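Matratzenauflage Skellen
Artikel 2166, Hersteller: Sheehan

Die Skellen ist eine gesteppte Auflage aus Schurwolle mit einem Bezug aus dicht gewebter Baumwolle. Sie liegt zwischen Matratze und Spannbettlaken, nimmt Feuchtigkeit auf und schont den Matratzenkern. Das Liegegefühl wird etwas weicher, der Härtegrad der Matratze bleibt aber erhalten. Wer eine durchgelegene Matratze ausgleichen möchte, braucht eine höhere Auflage, zum Beispiel die Nollside aus Latex. 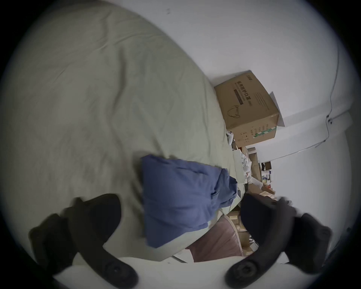
Seite zuletzt geändert: November

Füllung und Bezug

Die Füllung besteht aus Schurwolle ohne Beimischung von Polyester. Die Wolle wird gewaschen, gekrempelt und in Lagen gelegt, danach wird sie mit dem Bezug zusammengesteppt. Das Steppmuster läuft in Rauten über die ganze Fläche, damit die Füllung beim Waschen und Ausschütteln nicht wandert. Der Rand ist mit einem Köperband eingefasst.

Die Skellen wird in 2 Ausführungen geliefert. Die Ausführung Standard hat an jeder Ecke ein Gummiband, das unter die Matratze greift. Die Ausführung Govley hat einen umlaufenden Stretchrand und wird wie ein Spannbettlaken aufgezogen. Für Boxspringbetten mit losem Topper empfehlen wir die Ausführung Standard. Der Stretchrand zieht dünne Topper an den Ecken leicht nach oben.

Neue Auflagen riechen in den ersten Tagen nach Wolle. Bei offenem Fenster verliert sich der Geruch. 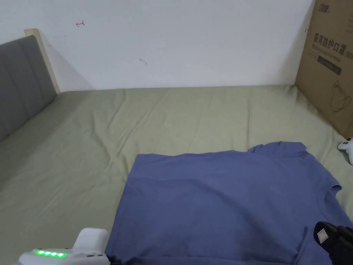 Die richtige Größe wählen

Messen Sie die Matratze und nicht das Bettgestell. Bei vielen Gestellen liegt das Innenmaß etwas über dem Matratzenmaß, und eine zu breit bestellte Auflage wirft an den Seiten Falten. Bei geteilten Matratzen im Doppelbett können Sie eine durchgehende Auflage nehmen, sie deckt die Ritze mit ab. Haben die Matratzen verschiedene Härtegrade oder wird eine Seite elektrisch verstellt, bestellen Sie bitte einzelne Auflagen.

Zwischenmaße fertigen wir auf Anfrage. Maßanfertigungen sind vom Umtausch ausgeschlossen.
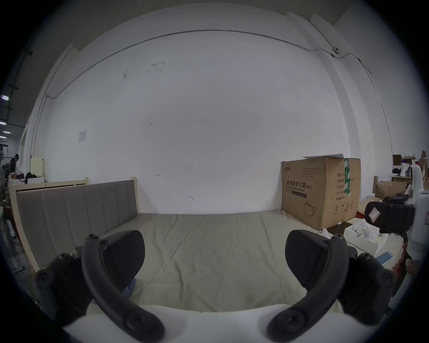 Vor dem Auflegen sollte die Matratze abgesaugt und trocken sein. Legen Sie die Skellen mit dem eingenähten Etikett zum Fußende auf und ziehen Sie zuerst die Ecken am Kopfende fest. Bei gepolsterten Kopfteilen mit senkrecht abgesteppten oder abgeteilten Feldern, wie das Bett auf dem Foto eines hat, rücken Sie die Matratze dazu eine Handbreit vor. Die Gummibänder lassen sich so bequem darunterführen, und der Polsterstoff wird nicht aufgescheuert. Danach die Matratze zurückschieben und die Ecken am Fußende befestigen.

Pflege

Wolle muss selten gewaschen werden. In der Regel reicht es, die Auflage bei feuchtem, kühlem Wetter im Schatten auszulüften. Flecken mit lauwarmem Wasser und Wollwaschmittel abtupfen, nicht reiben. Ist eine ganze Wäsche nötig, nur im Wollprogramm und mit niedriger Schleuderzahl. Keinen Weichspüler verwenden. Liegend trocknen, nicht in den Trockner geben. 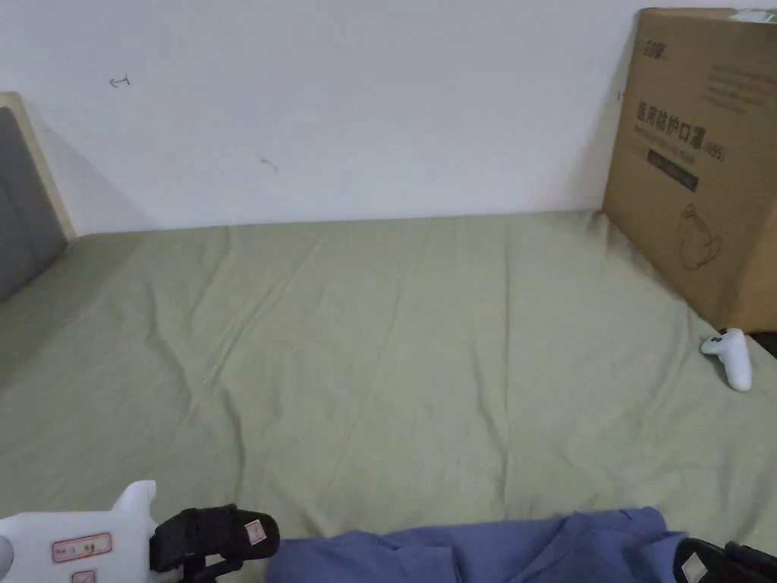
Lieferung und Ersatzteile

Die Auflage kommt gerollt in einem Baumwollbeutel, der sich auch zur Lagerung eignet. Ersatz-Gummibänder zum Annähen führen wir unter Artikel 944. Sie passen auch an ältere Auflagen von Sheehan, die seit 1975 mit derselben Eckenform genäht werden.

Fragen zu Sondermaßen beantwortet Lorraine McPhee im Kundendienst. Bitte geben Sie Länge, Breite und Höhe der Matratze an, bei abgerundeten Ecken auch den Radius.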